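Pastry-handling method shows promise, on one table

February 27, 2022

A group at Benjelloun says its new training method, called Hetar, lets a two-armed robot handle soft baked goods without crushing them. The claim rests on 2477 recorded demonstrations and a rather short test.
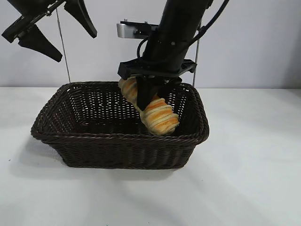
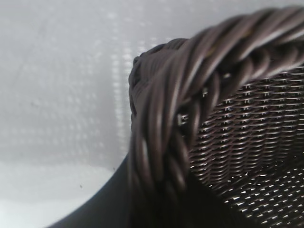
Croissant and basket from the wider camera, and the basket's rim from close up at the gripper.

What the numbers leave out

Team lead Dalia Benmoussa reports 415 trials but only 14 kinds of pastry, all on the same white table. Saulius Org of Paneo, who was not involved, wants to see a crowded bakery counter first. "A plain wall behind you is a big help," he said — and the paper does not test anything else. The code is promised for October.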